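Caring for Leather Outerwear Through the Winter Months

A leather jacket represents a considerable purchase for most households, and its useful life depends largely on how it is stored and cleaned. Readers of this blog have written since January to ask about cracking, mildew and stiff sleeves. The following guidance reflects my own practice over 25 years of wearing and repairing leather.

Leather should be kept in a cool room with moving air. Plastic garment bags trap moisture and should be avoided; a cotton cover is preferable. A broad, padded hanger supports the shoulders, and heavy items should be removed from the pockets before the garment is put away.

Conditioner should be applied sparingly, no more than twice a year. Josefina Herrera, who taught the repair course I attended in Morrison, recommended testing any product on the inside hem and waiting 4 hours before proceeding. I have followed that advice ever since. A jacket that has been caught in the rain should be blotted with a towel and left to dry away from radiators.

Creases require patience. Most will relax after 5 days on a hanger in a bathroom that is used for showers. An iron should not be used.

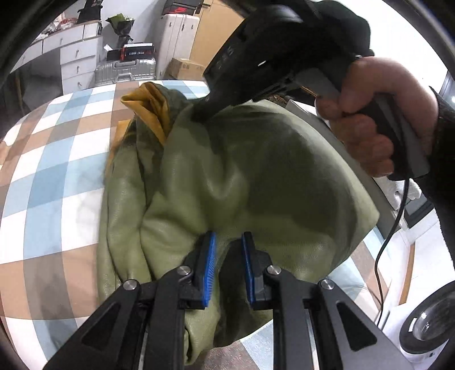
Olive-green leather, heavily creased.

Linings wear out sooner than the leather itself. Eilidh Hepburn has replaced two of mine, and both jackets remain in regular use. Questions about suede will be addressed in a separate post.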